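Vacancies & Opportunities › Young People › Enterprise

Search this site Enter keyword Go

Call for participants: Brakside Young Traders, spring intake

Are you between 8 and 15, and have you got something you make, grow, mend or bake that people keep telling you to sell? 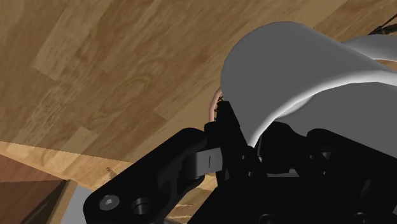 If so, we would love to hear from you (and from the grown-up who drives you about). Brakside Young Traders is opening its spring intake, and we have room for more stalls than we have ever had before. It runs from April until the end of the summer holidays, it costs families nothing, and you keep every penny you take.

We started with a single trestle table outside the old bus depot in Skurnby, with Pui-shan Yau's daughter selling tomato seedlings in yoghurt pots. She sold out before lunch. The next month there were other children with other tables, and it has kept growing ever since! Last year our young traders took £2390 between them, and 103 children have now had a stall with us. Plenty of them came from homes where money had got very tight. Some were helping out with the shopping, some were saving for a bike or a school trip, and one was saving for a tortoise (he got the tortoise).

What you would be doing

You'll come to a workshop every Thursday after school, from 4.30pm to 6pm, upstairs at the Lai Centre in Skurnby. There are five workshops in all. We work out what your product costs to make, what to charge for it, how to talk to a stranger who is only half interested, and what to do when it rains on your sign. Brijesh Nautiyal ran a market stall for most of his working life and leads the pricing session, and it's much noisier than you would think a pricing session could be.

After that you'll trade at our monthly market. We provide the table, the cloth, a cash float and a gazebo. You bring the goods and yourself. You can share a stall with a brother, sister or friend if you like, but please fill in a form each.

Every new trader can also apply for a starter grant of up to £95 to buy materials. You don't pay it back. We ask you to keep your receipts and to tell us at the end what you spent it on, including the bits that went wrong. Last summer's great candle disaster taught the whole group more about testing a product than any of our worksheets.

Who we are looking for

You don't need to have sold anything before. You don't need a logo, a website or a clever name. Shy children are very welcome, and so are children who never stop talking. We've had plants, dog biscuits, friendship bracelets, second-hand comics, chutney, bicycle cleaning and a boy who drew portraits of people's cats from photos on their phones. If your idea is a bit odd, put it on the form anyway.

You do need to live or go to school in Skurnby or one of the villages on the Zorano bus route, and you need an adult who can be at the market with you on trading days. If you want to sell food, we'll help your family with the hygiene rules and the labels before your first market. Please don't let that put you off, it's less work than it sounds.

We also need mentors

We're after grown-ups who run, or used to run, a small business of any kind. You would be paired with one or two young traders, come to the workshops with them and drop by their stall on market days. It takes a few hours a month. You'll need a background check, which we arrange and pay for, and a short induction with Baoshan Tang. We would especially like to hear from growers, bakers and anyone who is good with a sewing machine. Several of our mentors say they've gone home and put their own prices up!

How to apply

Pick up a form from the front desk at the Lai Centre or ask your school office for one. Young traders should fill in the first page themselves. Spelling doesn't matter and drawings are fine. A parent or carer fills in the second page. Tell us what you'd like to sell, why you want to do it, and what you would spend a grant on if you got one.

Everyone who applies gets invited to a friendly chat with Chak-lun Tam and one of last year's traders. Bring a sample if you have one. If we run out of tables we'll keep your form and offer you the first place that comes up.

If you need help with the form, a lift to the workshops, or someone who speaks Cantonese or Hindi, leave a message at the desk for Chih-ming Wu and he'll ring you back in the evening.

Page last updated: April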